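FOR IMMEDIATE RELEASE

Nudivthorpe Baseball Club to Allow Drums in Bleacher Sections for Coming Season

Rule change follows talks with supporters' groups and residents near Stinell Park

NUDIVTHORPE – The Nudivthorpe Baseball Club announced today that drums will be permitted in the left field bleachers at Stinell Park beginning with the home opener in April. The change ends a ban on percussion instruments that has been part of the ballpark's conduct code for 11 seasons.

Under the new rule, supporters' groups may register up to 3 drums per game. Registered drums will be admitted through the Bresard Street gate and must stay in sections 7 and 8 for the length of the game. Playing is allowed while the home team is at bat and between innings. It must stop during the national anthem, during any injury delay, and after 10 p.m. Air horns, whistles, and amplified instruments are still prohibited in all parts of the ballpark.

"Our supporters have asked for this for a long time, and they came to us with a workable plan," said Wenche Amundsen, president of the club. "The left field bleachers have always been the loudest part of the park. We are pleased to give those fans a clear set of rules and a section where they can make full use of it."

The decision was reached after a series of meetings over the winter between the club, the Left Field Supporters' Association, and households on Ahmadpour Avenue, which runs behind the bleachers. A survey of season ticket holders conducted by the club received 200 responses, with 73 percent in favor of lifting the ban.

"We would have liked more than 3, and we said so," said Daichi Amano, spokesperson for the supporters' association. "Still, our members can finally bring their drums in through the gate, and we intend to follow the rules so that the number can be looked at again."

Residents secured the 10 p.m. limit, which applies to extra-inning games as well. Ermelinda Pinheiro, who represented Ahmadpour Avenue households in the talks, said her neighbors will watch closely how it is enforced.

Season ticket holders in sections 7 and 8 who would rather sit elsewhere may exchange their seats for comparable ones in right field at no charge. Exchange requests must reach the ticket office before the home opener. Single-game tickets in the two sections will carry a printed notice.

Drum registration forms are available at the ticket window and from guest services. Groups must submit a form for each homestand and name one adult member who will be responsible for the instruments – substitutions may be made at the gate.

Media contact: Hiyori Furukawa, Communications Office, Nudivthorpe Baseball Club 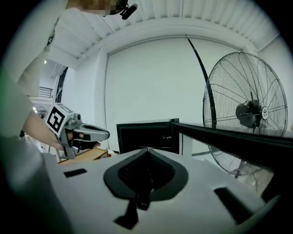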